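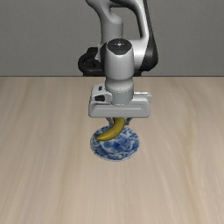 I have become a morning bike rider, and I'm going to go on about it for a while, so get comfortable. It started in January, the worst possible month to start, when I bought a secondhand touring bike from a man in Kamadbridge who wanted it out of his hallway. I'd ridden as a kid and then not at all for most of my adult life. Now I'm up before six on a Thursday with my helmet already on, trying to eat something. My rule for food before a ride is that it can't need cooking or thinking. A yellow banana, a round blue-and-white plate, a bare wooden tabletop, and that's breakfast. I used to make oatmeal and regret it on the first hill.

The route I love best goes from Kamadbridge to Gritville along the old river road, 21 miles one way, and I would happily talk about any single mile of it. The first few are dull, I'll admit. You pass the tire place and the two gas stations, and then there's a stretch of new houses where every dog has opinions. But after the water tower the shoulder gets wide and smooth and the Filleck comes up on your left, and from there you ride beside the river almost all the way. I've seen herons, a fox, and once a canoe with a full-sized armchair in it. I waved. The man paddling waved back with great dignity.

I don't ride fast. People ask me for my average speed and I have to explain that I stop to look at things, and I don't pause the computer when I do, so the number is a mix of riding and standing around by fences. I like it that way! If I'd taken this up at twenty I'm sure I would have turned it into a contest with myself and quit by summer.

Rasha Srour is the one who got me over the hill problem. She has been riding out here for years, and she let me tag along behind her in February when I was still walking the steep bits. The climb out of the river valley into Gritville is the only serious one on the route, and I had built it up in my head into something enormous. Her advice was to shift down much earlier than felt right, while the road still looked flat, and then look at the ground ten feet ahead and nowhere else. I did it that first day in my very lowest gear, going so slowly that a woman walking a beagle kept pace with us and had a whole conversation with Rasha about gutters. But I got to the top without putting a foot down. I made so much noise about it that the beagle started barking.

The whole ride climbs over 900 feet if you add up every little bump, and I know that won't impress anybody who lives near a mountain. My legs were impressed. I slept from four in the afternoon until it was dark and woke up starving.

Which brings me to Enriquez, the bakery at the top of that hill, right across from the Gritville post office. Whoever decided to put a bakery there deserves a plaque. They open at seven and the cheese rolls come out a little after that, and if you time the ride well you can be on the bench outside with one burning your fingers through the paper bag. Bring cash. They have a card reader, but it lives in a drawer and everyone sighs a bit when it has to come out. The coffee is fine. The cheese rolls are the best thing I have ever eaten outdoors, and I'm including my sister's wedding, which had lobster.

Some practical notes for anyone who is thinking of trying this, as a few of you wrote to me after my last post:

Gloves matter more than I thought. I did my first month in knitted ones and my fingers were useless for an hour afterward. Get the windproof kind, even the cheap ones.

Learn to change a tube at home, on the kitchen floor, with the radio on. I learned by the side of the river road in sleet, with Rodrigo Tejada reading me instructions from his phone and laughing. He was very kind to stop. He was also eating my spare cookies.

If your saddle hurts after the first couple of weeks, change the height before you buy a new saddle. Mine was too high by the width of two fingers and I'd been suffering for no reason at all.

Lights, front and back, even when it's bright out. The trees on the last part before the hill throw a lot of shade, and drivers coming out of the sun don't see much in there.

My big plan for this year is to ride 500 miles by the end of the season, counting only the mornings and leaving out errands. I have a paper chart for it taped to the inside of the closet door, and I color in a square when I get home, with my shoes still on. It's a childish system and it works beautifully on me. I'm a little behind at the moment because of a cold and then a week of wind — the kind of wind that makes you pedal downhill — but the evenings are getting longer and I may start sneaking in a few short loops after work.

Rasha wants us to try the far bank of the Filleck next. There's a gravel road over there that apparently goes past an old ferry landing and comes out behind the fairgrounds, and she says the gravel is packed hard enough for my tires. Rodrigo says it isn't. They argued about it on the bench at Enriquez for the length of two cheese rolls each, and in the end we agreed to go and look. If it's bad we'll turn around at the landing and take the river road home. I'll bring the pump, two spare tubes and a lot more cookies, and I'll report back on the gravel.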